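Unit 6: How a television anime gets made and paid for

Handout to go with the second lecture of the unit. Bring it to the seminar, as the exercise at the end uses it.

1. The production committee

Most late-night series are paid for by a group of companies, each putting in a share of the budget. A typical group has a publisher, a music label, a disc distributor, a toy or goods maker and sometimes a broadcaster. Shares decide how income is split and who gets first refusal on which rights. The studio that draws the show may hold a small share or none. If it holds none, it is paid a fee per episode and earns nothing extra when the series sells well.

Our running case is Plallmont, a twelve-episode series in a late-night slot. The lead investor was Hattori, a publisher that already owned the source comic. Bestar handled music and discs. The animation studio, Lodham, took no share.

2. Stages of one episode

Script. Usually four or five drafts, read by the director, the series writer and the producers.

Storyboard. Drawn by the episode director or by a freelancer. It fixes shot length, camera position and dialogue timing.

Layout and key animation. Each cut is given to a key animator, who draws the layout first. The director and the animation director correct it before the keys are finished.

In-betweens and colour. Much of this is sent to outside firms. Drawings are scanned and painted digitally.

Compositing. Characters, backgrounds and effects are put together, and lighting is added.

Sound. Voices are often recorded to unfinished pictures, so actors may be working to storyboards with coloured timing lines.

3. Counting drawings

Episode 1 of Plallmont used 4,000 drawings. Episode 7, which is mostly two people talking on a train, used 2,504. The number of drawings tells you something about cost and very little about quality. Look at where the drawings were spent. In episode 7 the last scene on the platform takes up 824 of them, and long stretches before it are held poses with mouth movement only.

Terms to know: cut, key, in-between, on twos, on threes, held cel, bank footage.

4. Release and income

Broadcast comes first and often costs the committee money, as late-night slots are bought. Streaming licences are sold by territory. Discs used to be the main measure of success and are now one source among several. Goods, concerts and event tickets can matter more, above all for shows with a large cast of characters.

Reading: course pack, page 77 onwards, up to the section on overseas sales.

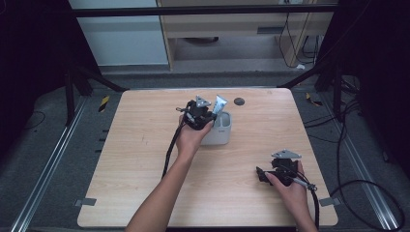
5. Seminar exercise

Work in pairs. Choose one episode of any series on the viewing list and pick a scene of two to three minutes. Note the length of each cut, whether anything moves apart from mouths, and any shot that is used twice. Then write a paragraph on where you think the effort went and why.

Upload your notes by noon on the day before the seminar.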